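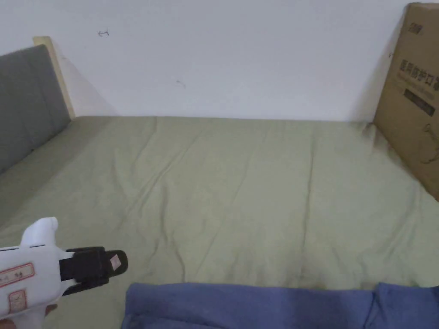
Esutow: nomes e medidas de roupa de cama em português

Versão 2, atualizada em 24 de maio de 2025

Oi! Se você chegou até esta página, provavelmente já tentou comprar um lençol pela internet e descobriu que "casal", "casal padrão" e "queen" querem dizer coisas diferentes dependendo de quem vende. Eu também. Comecei o Esutow numa planilha só minha, para comparar anúncios antes de trocar o enxoval, e a planilha foi crescendo até virar uma coisa que dava vergonha de guardar sozinha.

O arquivo principal tem 3.733 linhas. Cada linha é um anúncio de peça de cama (lençol de elástico, lençol de cima, fronha, colcha, capa de edredom, manta, saia), com o nome exatamente como o vendedor escreveu e as medidas que ele declarou. Não tem preço! Tirei os preços na primeira revisão porque envelheciam rápido demais e todo mundo me escrevia só para dizer que estavam errados.

O que vem no pacote

esutow_pecas.csv: a tabela grande, uma linha por anúncio.
esutow_sinonimos.csv: os nomes agrupados. É a parte de que mais gosto, e a que mais me deu briga.
esutow_colchoes.csv: medidas de colchão citadas nos próprios anúncios, para cruzar com as peças.
notas.txt: minhas dúvidas, em ordem nenhuma.

Os arquivos estão em UTF-8, separados por ponto e vírgula, com vírgula decimal. Sim, eu sei. Se a sua ferramenta reclamar, o Hiketti (o scriptzinho que acompanha o pacote) converte tudo para ponto e também troca o separador, é só rodar na pasta e esperar.

As colunas

nome_original: texto do anúncio, com erro de digitação e tudo. Tem "lensol", tem "edredon", tem "fronia". Por favor, não corrijam e me mandem de volta, é de propósito.
tipo: minha classificação, numa lista fechada.
tamanho_declarado: solteiro, solteirão, viúva, casal, queen, king, berço ou vazio.
largura_cm e comprimento_cm: como declarados. Quando o anúncio vinha em metros, converti.
altura_saia_cm: só para lençol de elástico, e vazia em muitos deles, infelizmente justo onde faria mais falta.
composicao: o que o vendedor escreveu sobre o tecido, sem tradução para a minha cabeça.
cor_declarada: também do jeito que veio. Verde-sálvia, verde-chá, verde seco e "green" convivem em paz nessa coluna.
origem: um código meu para a loja ou feirante. Não publico os nomes.

Sobre cores eu queria me alongar um pouquinho. Cheguei a montar uma tabela de equivalências e desisti no azul, porque marinho, petróleo, noite e "azul escuro elegante" cobriam a mesma faixa em lojas diferentes, e dentro de uma mesma loja às vezes trocavam de lugar entre uma peça e outra. Deixei a coluna crua. Quem quiser agrupar, agrupe, e me conte como fez!
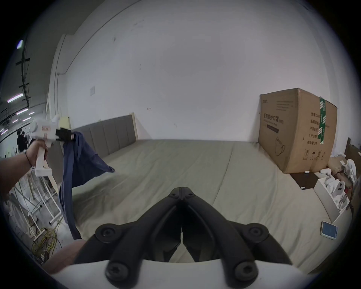

Como juntei os dados

Copiei tudo à mão. Nada de coleta automática: abri anúncio por anúncio, em português do Brasil e de Portugal, e fui digitando. Mais de 2.000 linhas vieram do Chege, um quadro de classificados onde eu já vendia e trocava coisa de casa, e o pessoal de lá foi avisado e topou. O resto saiu de catálogos impressos que fui guardando e de etiquetas de embalagem.

Catálogo impresso é um capítulo à parte. As medidas costumam vir num rodapé minúsculo, às vezes com largura e comprimento invertidos em relação à página anterior. Quando ficou claro que era inversão, desinverti e marquei na coluna obs. Quando não ficou claro, deixei como estava e marquei também, com um ponto de interrogação.

Digitei cada anúncio duas vezes, em dias diferentes, e comparei as versões com o Hiketti. As divergências eu resolvi voltando à fonte. Cansa a vista e come fins de semana inteiros, mas pegou uma quantidade constrangedora de erro meu, principalmente zero a mais.

Sinônimos, ou a briga

Aqui entra a parte de língua, que foi o que me fez publicar. O mesmo retângulo de pano pode ser lençol de cima, sobrelençol, lençol liso, lençol de vira. O de baixo é de elástico, ajustável, capa, lençol-capa. "Colcha" e "cobre-leito" eu mantive separados depois de muita conversa, porque parte dos vendedores usa os dois no mesmo anúncio para peças diferentes. "Edredão" e "edredom" ficaram no mesmo grupo, com uma marca de país.

Já "manta" eu não resolvi. Manta pode ser grossa, fina, de sofá, de pé de cama, de bebê. Está tudo lá com o tipo "manta" e pronto.

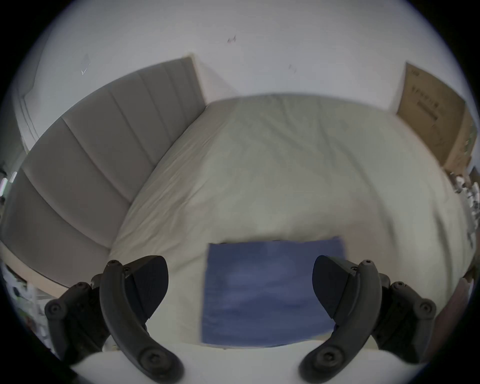
Garra manual, com os dois dedos pretos virados um para o outro.

Limitações (leiam, por favor)

Medida declarada não é medida real. Eu não medi nada com fita! Se um anúncio diz que a fronha tem tal comprimento, a linha repete o que o anúncio diz, e só. Encolhimento na lavagem também está fora, por mais que me peçam.

O conjunto puxa muito para cama de casal, que é o que mais se anuncia. Berço está mal representado e cama de viúva tem tão pouca coisa que eu não tiraria média nenhuma dali. Peça feita sob medida ficou de fora.

E tem o problema das palavras regionais. Eu escrevo do lugar onde moro, com o vocabulário da minha família, e quando precisei escolher o nome de um grupo escolhi o que me soava mais comum. Se na sua casa se fala de outro jeito, a falha é minha, e o arquivo de sinônimos aceita sugestões.

Para que serve (e para que não)

Serve para busca, para normalizar cadastro de loja pequena, para estudo de vocabulário, para aula. Um bom primeiro exercício é agrupar por tamanho_declarado e olhar a dispersão da largura em queen. Eu fiquei um tempão olhando esse gráfico.

Não use para decidir se um lençol cabe no seu colchão. Meça o colchão, inclusive a altura, com o pillow top se tiver. A altura é o que mais se esquece, e depois o elástico sobe no canto às três da manhã.
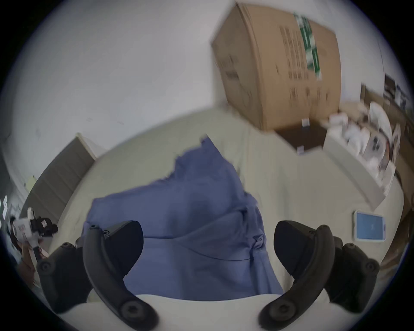 O que mudou da versão anterior

Saíram as duplicatas de anúncio republicado. A coluna altura_saia_cm ganhou nome próprio (antes era só "altura", e confundia com altura de colchão). O arquivo de colchões é novo. Corrigi as fronhas de corpo, que estavam misturadas com as comuns.

Em outubro quero soltar as toalhas de banho num conjunto separado, o Damemance, com a mesma estrutura de colunas. Já tenho os nomes, faltam as medidas, e "toalhão" está me dando a mesma dor de cabeça que "manta".

Licença e contato

Pode usar, copiar, mexer e vender o que fizer em cima, desde que cite o Esutow e diga qual versão usou. Os nomes de produtos pertencem a quem os escreveu.

Achou erro? Mande a linha, a coluna e de onde tirou a correção. Sugestão de sinônimo pode vir solta mesmo, só diga a região.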